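Threads > Work and Money > Saved thread

Search posts Go Clear

June 2020

I moved from a 2-bedroom apartment in Bristwood to a smaller one in Prornlow back in February, and a few people asked how I keep my grocery spending down. I'm putting it all in one thread so I can link to it later.

First thing. I write down what I already have before I write down what I need. I keep the list on the freezer door with a pencil on a string. When a bag of peas goes in, it goes on the list. When it comes out, I cross it off.

My total for last month was $257. That is one adult, all meals at home, coffee included. It does not include soap, paper towels or cat litter. I keep those on a separate line because they used to hide in the food number and I could never tell what I was spending on food.

Dry beans are most of the savings. I cook a pound at a time, let them cool in their liquid, and freeze them flat in sandwich bags. A flat bag thaws in a bowl of warm water while the rice cooks. Black beans and chickpeas freeze well. Lentils I just cook the same night.

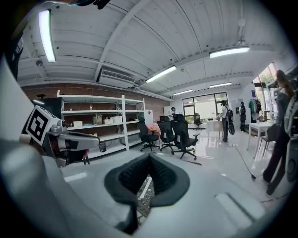 Do I need to soak beans first?

Soaking is optional for most of them. It shortens the cooking time and they split less. If I forget, I cook them longer and check the water level more often. Kidney beans are the exception. I always soak those, dump the water, and boil them hard for at least ten minutes before turning the heat down.

Store brands next. The Udus canned tomatoes are fine in anything that simmers. I don't like them cold. The Udus oats are the same as any other oats to me. Their peanut butter separates and I stopped buying it.

Rice comes from Tai, the small grocery across from the bus stop. They sell it in big sacks and I split one with my neighbor. I store my half in a bucket with a tight lid. The sack itself is no good once it's open, I got moths that way and had to throw out flour too.

Meat: I buy chicken thighs in the family pack and freeze them in twos. One pack makes 6 dinners for me if there are beans or eggs in the dish. I don't buy breasts unless they're marked down.

Produce is where I used to waste the most. Now I buy cabbage, carrots and onions every trip, plus one thing that spoils fast. Just one. If it's spinach this week then it isn't berries. I eat the fast one first.

The most I spent in one trip this spring was $57, and that was a stock-up trip with oil, flour and coffee all running out together. I had the list with me. I still bought crackers.

Somebody asked about bread. I bake it when the weather is cool and buy it when it's hot. The oven makes this apartment miserable. Sliced bread goes straight in the freezer and I toast it from there.

Next I'll post the bean soup I make most often. It needs onion, garlic, a can of tomatoes and whatever beans are on the door list.

Contact | Copyright 2020 | Back to top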